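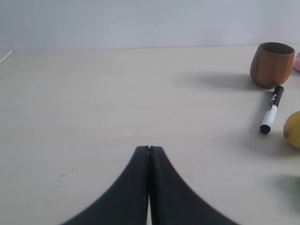 Firnton Recipe Card Transcriptions
README, last touched Aug 9, 2025

A plain-text collection of handwritten recipe cards from the Brerniddale estate sales, typed up by two people with different opinions about what counts as a comma. There are 200 cards in the set. Most of them are for cake. A surprising share of the rest are for things that are cake in all but name, such as "Salad (Orange)".

What's in the folder

cards.csv has one row per card, with the title, the ingredients as written, the method as written, and a column called notes that got out of hand.
units.csv is our attempt to pin down measurements. It covers "butter the size of an egg", "a good handful", "a bad handful" and "the blue cup". The blue cup remains at large.
corrections.txt lists every change made after the first release, including the ones we later changed back.
old/ should have been deleted. Please don't use anything in old/.

How the cards were transcribed

Defne Yurt typed the first pass and Gifty Ofori checked it against the cards. Where they disagreed, the reading column carries both versions with a slash between them. Card 43 has been through this four times and now says "fold in the dates/oats/doubts".

Spelling was left alone. If a card says "bannana", the row says "bannana", and so should your search. Abbreviations were left alone too. This is a problem, as one writer used a capital T for teaspoon and a small t for tablespoon. We think. Her gingerbread is either mild or a dare.

Crossed-out words are kept inside square brackets. Comments in a second hand go in the notes column, starting with the word OTHER. The second hand is often rude about the first, especially on the subject of raisins.

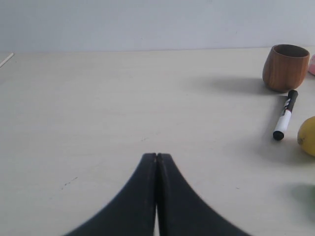

Can I cook from these?
You can try, but the data won't help you much. Oven temperatures are missing from 70 of the cards, and several others say only "hot" or "as for bread". Pan sizes are rarer still. We did not test the recipes, apart from one lemon loaf that Gifty made in a weak moment and doesn't wish to discuss.

Columns people ask about

source: either Lorkovier or Rastogi, after the two boxes the cards came in. Those names were written on the lids. They may be families, or streets, or brands of shoe.
hand: a letter for each writer we could tell apart. Hand D and Hand F could be the same person before and after getting a better pen.
stain: yes or no. Added on a whim, now the most requested column in the file. Stained cards tend to have shorter methods, and you may make of that what you like.
confidence: high, medium or low. This is how sure we are of the reading. It says nothing about the dish.

Known problems

Fractions were typed three different ways before we noticed, so 1/2, .5 and "half" all turn up, once on the same card.
Two cards are copies of each other, except that one of them has nutmeg. Both were kept.
The Rastogi box had got damp at some point, and the last line of many cards is gone. In a recipe the last line is usually how long to bake it.
Titles are not unique. There are a great many cards called "Aunt's", without saying whose, or what she made.
"Oleo" means margarine. We get mail about this.
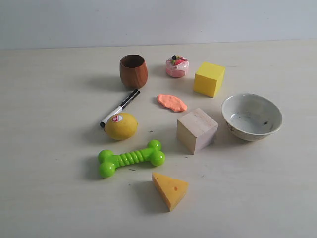
Reporting mistakes

Send the card number, what we typed and what you think it should say. Please look at the existing corrections before writing in about "doubts". If you can read the bottom of a Rastogi card from the surrounding sense alone, say so plainly, and we'll put it in notes marked as a guess. Guesses never go into the method column, however good the guess or however long the email.

New cards are welcome if you own them and don't mind strangers seeing what your grandmother thought of raisins. Type them in the same layout, leave the spelling be, and start your numbering at the end of ours.

Terms of use

Use the files for anything you like. A credit to the Firnton transcriptions would be nice. If you change the units, change them in your own copy and rename the file, as we have already met one version in the wild where the blue cup was set to 2 quarts, and somebody had made the custard.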